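Small White Things on a Big Blue Table

The Gusel kitchen page gets 130 visitors in a good month, and most of them want soup. This gallery is for the rest of you — the ones who can look at a cutting board for a while and feel something. It was put together one slow afternoon in March, with the kettle on and no dinner guests to worry about.
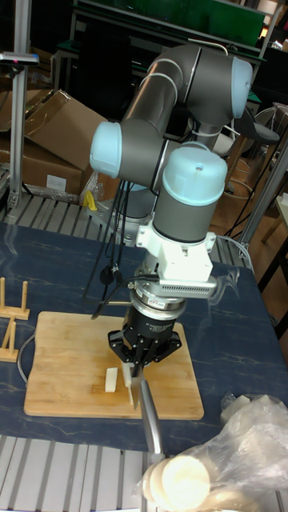
Knife on bamboo, with one thin slice standing up beside the blade.

Thin slices are a matter of temperament. I have owned 2 good knives in my life and ruined both of them on frozen bread, so I admire a tidy slice the way other people admire yachts. Mine come out as wedges. I call them rustic and serve them in low light.
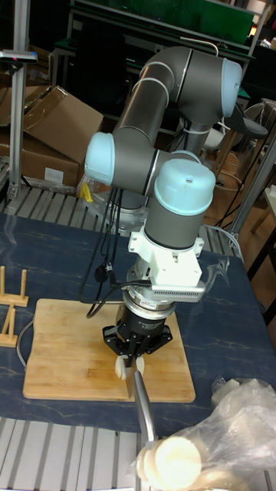

Bamboo is my board of choice, mostly for looks. It wants a wipe, a dry cloth and a spot of oil now and then, and mine gets the wipe. The one at home has 3 deep scars from a squash I would prefer not to discuss.
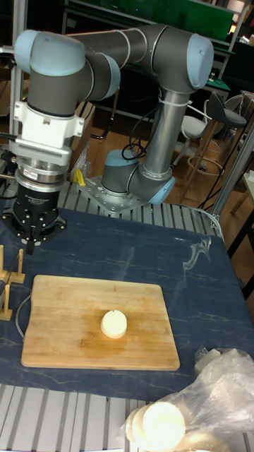
Then there is the matter of the tabletop. Dark blue with white veins is a brave choice for a kitchen, as every crumb will introduce itself by name. It does flatter pale food, though, and pale food needs the help.
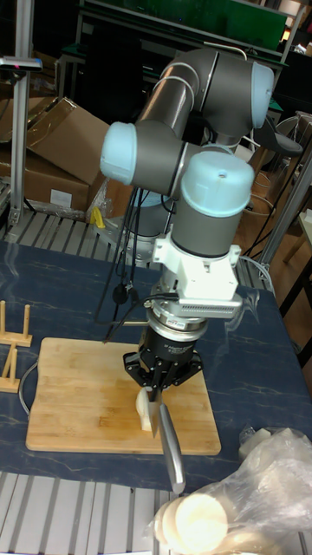 More From the Gusel Kitchen

Soups for people who own one pot
Peeling, and how to get out of it
The drying rack: a love story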